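# Dorkbridge baking streamer's "50 cakes" total comes up short

Ekene Akande, the Dorkbridge video creator known online as Grevero, has told viewers that the big cake challenge is finished. Fans who have been keeping score are less sure.

The challenge started in January. Akande promised 50 celebration cakes, each one baked, filled and decorated on camera, with every recipe posted the same day. On 3rd September a short clip went up on the Grevero channel with the title "We did it." It shows a sponge being sliced, some applause that sounds like a stock effect, and a thank-you to Hevex, the kitchenware seller that paid for the series.

The trouble is that the channel's own playlist holds fewer videos than the clip claims. Several of those are re-edits of earlier episodes, with a new intro and the same lemon drizzle. One runs under a minute and is mostly a discount code.

Asked about the difference, Akande said the missing cakes had been made "off camera, for friends and family." That may well be true. It is also a different thing from what was promised, and it leaves viewers with no way of checking. No photos of the extra cakes have been shared, and the recipes that were supposed to go with them have not been posted.

Hevex was not much more help. The company said in a written reply that it was "thrilled with the reach of the campaign" and did not answer a question on whether the deal required a set number of episodes.

## How the audience grew

Akande has had a following since the early piano videos, which were modest and rather good. The jump came with the baking. The channel passed 4000 subscribers early in the series, and that figure has been repeated in every press release since, which makes it hard to say where the audience stands now. The public counter has been switched off.

A spokesperson for the channel called that "a wellness choice." Perhaps. It was switched off the same week that viewers began comparing the playlist against the promise.
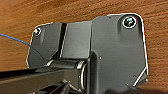
## The book and the tour

A cookbook is next. Fedoruk, a small press that mostly does walking guides, plans to publish it under the title *Grevero Bakes Everything*. The announcement says it will include all the recipes from the challenge. Since a good part of those have never been seen, that would at least settle the matter, but the sample chapter sent out to reviewers has 5 recipes in it and they are all from the first month. One of them leaves out the oven temperature.

Fedoruk said the chapter was an early draft and that "the full text is coming along." It would not give a publication date.

There is also talk of a live show. The flyer promises 2 hours of "music, frosting and surprises" at the Dorkbridge Playhouse, with tickets on sale through the channel. The Playhouse confirmed that it had taken an inquiry. It had not taken a booking. By the end of last week the ticket page was still up, with a line added in small print saying the venue was subject to change.

None of this makes Akande a villain. Plenty of creators set a number in January and regret it by spring, and baking a tiered cake on camera every few days is a lot of work for one person with a small kitchen and a day job. Most of the comments under the clip are kind. A good many say they would have been just as happy with half as many cakes and a straight answer.

Some are less patient. One longtime viewer, who paid for the supporter tier on the strength of the recipe archive, wrote that the archive had not been updated in months - and that the monthly charge had not missed a beat. The channel replied with a heart emoji.

Akande says a longer video explaining everything is being edited. A similar video was announced earlier in the summer, when the piano album was pushed back, and did not appear. The album is still listed as coming soon.

Supporters who want their money back can apply through the form on the channel's membership page. The terms allow refunds for the current month only.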